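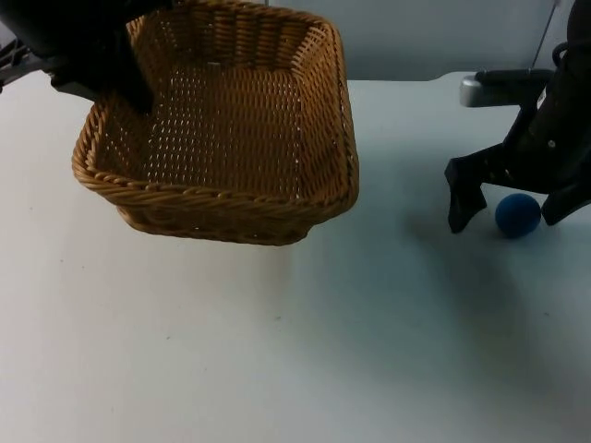 Figure 1. Woven wicker basket with braided rim, interior view.

Moisture Uptake in Untreated and Oiled Willow Rods
Project report, Materials in Use, submitted 2021-02-22

1. Background

Willow rods are sold dried and must be soaked before they can be bent without cracking. Suppliers give soaking times by rod length only. The Flevari catalog, for example, lists one time for each length class and says nothing about bark, diameter, or surface treatment. The purpose of this project was to measure how quickly rods take up water and whether a thin coat of linseed oil slows the process enough to matter in repair work.

2. Material

All rods came from one bundle of brown willow bought from Kasprzak in June and stored indoors until testing. Rods with visible splits or side shoots were rejected. The remaining rods were cut to 300 mm from the butt end, and 16 were selected for similar diameter. Eight were left untreated. The other eight were wiped with linseed oil, left to dry on a rack, and wiped a second time. Cut ends were sealed with wax on all rods so that water could enter only through the bark.

3. Method

Each rod was weighed dry, then placed in a covered tray of tap water at room temperature. Rods were removed at fixed intervals, blotted with paper towel, weighed, and returned. Blotting was done by the same person throughout. After the last weighing, each rod was bent around a steel pipe and inspected for cracks on the outer face.

Three rods floated and had to be held down with a wire rack. The rack was then used for both groups.

4. Results

Untreated rods gained mass faster than oiled rods at every interval. The difference was largest early in the test and narrowed toward the end. Variation within the oiled group was high, probably due to uneven coating near the nodes. In the bending test, cracks appeared mainly in oiled rods, and always at or next to a node.

5. Sources of error

The balance in the Vurnach lab drifted between sessions and was zeroed before each series. Water temperature was not controlled overnight. Wax came off the end of one oiled rod; its readings were kept in the data but are marked in the appendix.

6. Further work

The test should be repeated with stripped rods and a longer final soak.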